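Bench notes, 5 April 2023
Sourdough hydration trials, batch two (the Nelham flour) 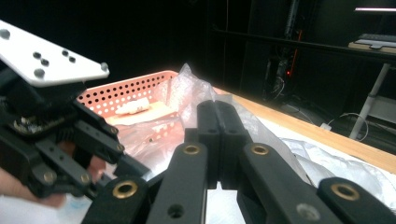
White plate, black linkage, hand underneath.

Start with what went wrong, as usual. I had the Nelham strong white in one tub and the Skála rye in the other, both decanted, both labeled in pencil on masking tape, and the tape on the rye had let go and was stuck to the bottom of my shoe. I worked this out by smell, then by color, then by the look Arlo gave me. New rule: write on the tub.

Starter is the Gokum culture, the one Norbert Baláž mailed over in October in a jar that had clearly held pickles. It still has opinions. Fed it last night with equal weights of flour and water and it had doubled by the time I got in, with a dome on top and a smell like apple peel. Best it has looked all year.

Plan was four doughs from one mix of dry flour, changing only the water. I weighed the flour out once, 1599 g, and then had to stop and ask myself why I hadn't made it 1600. The scoop ran out. I refuse to open a new sack for one gram.

A is the dry one, 62 percent. Kneads like a car tire. Gave it eight minutes by hand and stopped when my wrist filed a complaint. Smooth skin, no stick at all.

B, 68 percent, is the sensible one. Nothing to report, and I suspect this is the one we'll end up baking forever.

C, 74 percent. Tacky at first, then pulled together after the second fold. Windowpane was good after the third. Arlo Zamora wanted to add salt later on this one and I said no, one change at a time, and he wrote his objection on the whiteboard where I will have to look at it.

D, 80 percent. Soup. It went into the tub as soup, had four folds as soup, and at the last one it held a shape for as long as it took me to call Arlo over. Then it was soup.

Folds every 40 minutes for all four, except that C and D got their second one late. The timer was under a towel. I've marked the sheet so we don't go building a theory on it.

Room was 22 C at the start and 24 by the afternoon, thanks to the Sindel oven, which leaks heat out of the door seal like it's being paid to. I have now ordered the seal twice. The first one fit a different oven, and beautifully, I'm sure.

Shaping: A and B into the long baskets, C into the round one, D into a greased loaf pan out of mercy. All of them into the fridge overnight except a small piece of B, which I baked the same day because I was hungry. Crumb was tight near the bottom, open at the top, crust a bit pale. Tasted fine with butter, but so does the cardboard the butter comes next to.

Things to sort before the bake:

The fridge thermometer says 4 C on the top shelf and 7 on the bottom. Put all the baskets on one shelf or the whole comparison is worthless. This means moving someone's lunch.

Lava rocks for steam. The old tray is rusted through. A cast iron pan will do.

Rice flour for the baskets, not the cornmeal. The cornmeal burned last time and the smoke alarm joined in.

Ask Norbert if he ever fed this culture with rye. It rises faster on the Skála than it has any right to, and I'd like to know whether that's the flour or old habits.

Arlo's note from the whiteboard, copied here to be fair to him: "Late salt on C. You will see." Batch three, then. He can do the folding on D.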